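About Homeseck

Hi, I'm Kylie Pryor, and I run Homeseck, a little sewing school on the ground floor of the old Vanhove building. I teach curtains, cushions, hems, zippers and whatever else you drag in (one lady brought a whole tent!).

I opened on Monday, January 4, 2021, with six students and a box of my aunt's thread. These days I have classes four nights a week, and I still get a kick out of seeing someone finish their first pillow cover. Beginners start with the Janer course, 10 evenings of straight seams, corners and a simple tote bag. After that there's Flumulus, my quilting club, where we mostly sew, but there's a fair bit of cake too.

A single class is $40 and fabric for your first project is included. The next Janer course starts in March. 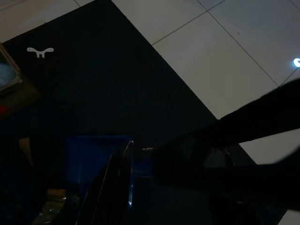 Do I need my own sewing machine?
You can use one of mine for as long as you're taking classes. If you've got one at home that you'd like to learn on, bring it along with the manual and the foot pedal.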